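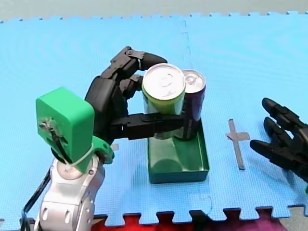
4. Ce que l'on fait d'une brume parfumée en été

4.1. Entrer par le sac

J'avais prévu de commencer l'enquête par la salle de bains. C'est là que les travaux sur la parfumerie domestique situent d'ordinaire le geste, devant le miroir, entre la douche et les vêtements, et mon guide d'entretien était entièrement construit là-dessus. À Cantero, en juillet, il n'a pas tenu une matinée ! Dès que je demandais où se trouvait la brume, on me tendait un sac. Elle était dans le cabas de plage, dans le panier du vélo, dans la boîte à gants (avec les tickets de stationnement et une paire de lunettes rayées), et presque jamais sur l'étagère où je l'attendais.

J'ai donc refait le guide le soir même, en gardant les questions sur l'achat et en jetant presque tout le reste. Le corpus analysé dans cette section vient de cette seconde version : des entretiens menés pendant deux étés, des carnets tenus sur l'application Ivik et mes propres notes de terrasse, souvent prises au dos d'un menu. Les extraits de carnets sont cités tels quels, fautes de frappe comprises quand elles ne gênent pas la lecture.

Je précise ce que j'appelle « brume », parce que le mot flotte beaucoup, y compris chez les vendeuses. J'y range les produits parfumés légers à vaporiser sur la peau, les cheveux ou le linge, et je laisse de côté les eaux de toilette, même quand leurs propriétaires s'en aspergent avec la même générosité. Les huiles parfumées sont traitées dans la section suivante.

4.2. Une question de format

Le format revient dans les entretiens bien avant l'odeur, et cela m'a franchement surprise. On parle du flacon qui passe dans la poche intérieure, de celui qui fait pencher le panier, du bouchon qui saute et qu'on retrouve sous la serviette. Le flacon de 100 ml est décrit comme le bon compromis par des personnes qui n'ont pas du tout les mêmes habitudes : il passe en cabine, il dure des vacances entières, et on peut le prêter sans le surveiller du coin de l'œil.

Pour parler de l'encombrement, mes interlocutrices ne donnent pas de centimètres. Elles comparent, avec les mains, à ce qui voyage déjà dans le sac : un tube de crème, un livre de poche, une gourde, et très souvent une canette. Deux canettes debout côte à côte (figure 1), c'est à peu près l'étalon de ce qu'une participante appelle « la place du fond », celle que l'on réserve aux choses qui doivent rester droites. La brume y entre en concurrence avec les boissons, et je dois dire que les boissons gagnent souvent.

C'est sur ce terrain que la différence entre les deux gammes étudiées apparaît le mieux. La brume Trostora est vendue dans un flacon haut et étroit, très joli sur une étagère, qui se couche au premier coup de genou. Celle de Pleteo est trapue, un peu pataude (le mot « gourdasse » figure dans un carnet, je n'ai rien trouvé de mieux), et elle tient debout dans le sable. On complimente la première et on emporte la seconde. Plusieurs foyers possèdent d'ailleurs les deux, l'une pour la commode, l'autre pour sortir, et personne n'y voit de double emploi.

4.3. Le geste et ses horaires

Les carnets Ivik permettent de suivre le geste au fil de la journée, ce que les entretiens racontent assez mal. J'ai regroupé les vaporisations notées en 5 moments, sans chercher à les rendre parfaitement étanches :

— au sortir de la douche du matin ;
— avant de quitter la maison ;
— en remontant de la plage ;
— juste avant l'apéritif ;
— au coucher, sur l'oreiller ou le drap.

Celui que je n'attendais pas est le retour de plage. Il suit le rinçage au robinet, ou ce qui en tient lieu, et il se fait debout, le sac encore à l'épaule, parfois sur le parking. On vaporise la nuque, l'intérieur des coudes, le tee-shirt. Une participante parle de « redevenir fréquentable », une autre écrit qu'elle « change de journée ». J'aime beaucoup cette seconde formule et j'y reviens en 4.5, parce qu'elle dit bien que la brume sert ici de vêtement : on se change sans avoir de quoi se changer.

Le moment de l'apéritif obéit à d'autres règles. On y vaporise moins, plus loin de la table, et souvent avec une phrase d'accompagnement (« je m'en mets un peu, ça ne gêne pas ? »). La politesse olfactive est donc bien là, mais elle attend que l'on mange. Dans la voiture, où l'on est pourtant serrés et toutes vitres fermées quand la climatisation tourne, je n'en ai relevé aucune trace.

4.4. Prêter, finir, racheter

Le flacon circule. Sur la plage, il passe d'une serviette à l'autre avec la crème et les magazines, et la question de savoir à qui il appartient ne se pose qu'au moment du rangement. J'avais d'abord codé ces passages comme des « emprunts », puis j'ai renoncé : un emprunt suppose une demande, et la demande manque presque partout. On tend le bras, voilà tout. Le parfum « de sortie », lui, ne se prête pas, ou alors avec un petit commentaire sur son prix — la frontière entre les deux produits passe par là bien plus nettement que par leur concentration.

La fin du flacon mérite aussi quelques lignes. Beaucoup sont rangés presque vides en septembre et retrouvés au printemps, avec une odeur que les carnets décrivent comme « tournée », « plus ronde » ou « de placard ». Cela n'empêche pas toujours de les terminer. Certaines participantes en parfument les rideaux, l'intérieur des valises, les espadrilles. D'autres gardent le fond exprès, pour ouvrir le bouchon en hiver, et rachètent le même à l'été suivant sans toucher à l'ancien.

4.5. Remarques sur la méthode

Deux réserves avant de passer aux huiles. La première tient au carnet : noter une vaporisation prend plus de temps que la faire, et je soupçonne les jours très chauds d'être sous-représentés, car on a alors les mains grasses de crème et aucune envie de toucher un téléphone. La seconde tient à moi. J'ai passé ces étés avec une Pleteo dans mon propre sac, que j'ai tendue et que l'on m'a rendue, et certaines conversations ont commencé comme ça, par l'odeur, bien avant que j'explique mon travail. J'ai signalé ces entretiens dans le tableau de codage par un astérisque. Le « changement de journée » évoqué plus haut vient de l'un d'eux, et il faut le lire avec cette précaution, même si l'expression reparaît ensuite, presque mot pour mot, dans un carnet dont l'autrice ne m'avait encore jamais rencontrée.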